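Plilldale Community Rooms: Table Activities Program
Progress report to the Addo Fund
Prepared by Bernice Akolgo, program lead
Feb 15, 2018

Period covered

This report covers the first half of the grant. It follows the headings in the award letter, except that supplies and storage are reported together because the money was spent together.

Summary

The drawing and sorting tables are running in both rooms. Attendance is steady in the front room and lower than we planned in the back room. Spending is within budget. One item, the shelving, was delivered late and is still not fully installed. We are asking for one small change to the budget, described near the end.

Sessions and attendance

We have held 30 sessions since the start of the grant. Sign-in sheets show 535 visits in total, counting repeat visits. Most people who come are adults with a child under eight, and a smaller group of older adults comes on their own in the mornings. The older group mainly draws. The children move between drawing and sorting, and most stay at one table for a whole session once they have settled.

The back room is harder to fill. It is reached by the side hallway and the sign is easy to miss. Bilal Majali put up a second sign in the lobby and moved the coat rack that was blocking the first one. Attendance in the back room went up a little afterward, but it is too early to say if it will hold.

We canceled two sessions when the heat was off in the building. Both have been added to the March schedule.

Table setup

At the start we let each session leader set the tables as they liked. This led to a lot of time spent looking for things, and marker on the tabletops. We now use one layout everywhere. A sheet of brown paper goes down first, then a tray on the left for cards and small pieces, then a cup of markers on the right. The middle is left open for work. Bilal wrote the layout on a card that is kept with each set.

Setup for a full room used to take most of half an hour. With the layout card it takes 14 minutes when two people do it. Cleanup is faster too. The paper gets turned over and used on the other side if it is still in fair shape, and after that it goes to recycling.

Left-handed visitors have asked for the cup and tray to be switched. Leaders do this when asked and the card now says so.

Supplies and storage

The paper comes from Greselora on rolls and is cut to size here. We tried white paper first. It showed every smudge and people asked for a new sheet more often, so we changed to brown. The main complaint about brown is that yellow does not show up well on it. We still put yellow out, and we keep some white cards on hand for anyone who wants to use it.

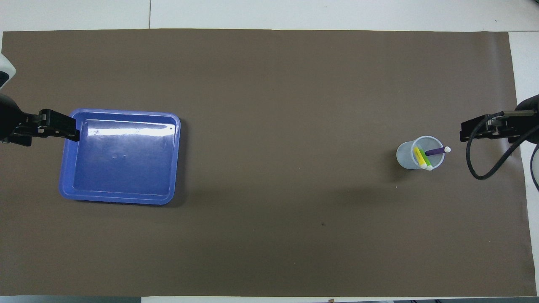 Markers are our largest running cost after paper. We have bought more than 200 so far. Caps left off overnight were the main cause of loss in the first weeks, and leaders now check caps before the cups go back on the shelf. Dried-out markers are pulled at the end of each week and replaced from the supply closet. Losses have dropped, although greens and purples still run out before the rest.

The trays have held up well. They are wiped down after each session. A few have scratches on the bottom, which does not affect use. The cups are cheap and crack if they are stacked too tightly, so they are now stored in single rows.

The shelving was ordered from Brurkero and came three weeks after the agreed date. Two units are up in the front room. The third is the wrong depth for the back room closet and is being exchanged at no charge. Until it arrives, back room supplies are carried over from the front before each session.

Budget

Rent, staff hours and printing are on target. Paper is slightly over and shelving is slightly under. We ask permission to move the unspent part of the shelving line to supplies once the exchange is complete. No increase in the total is requested. Receipts are attached in the order they were paid.

Next period

We will make up the canceled sessions, finish the back room closet, and add one evening session as a trial. Bilal will train two new session leaders using the layout card. The next attendance figures will be split by room.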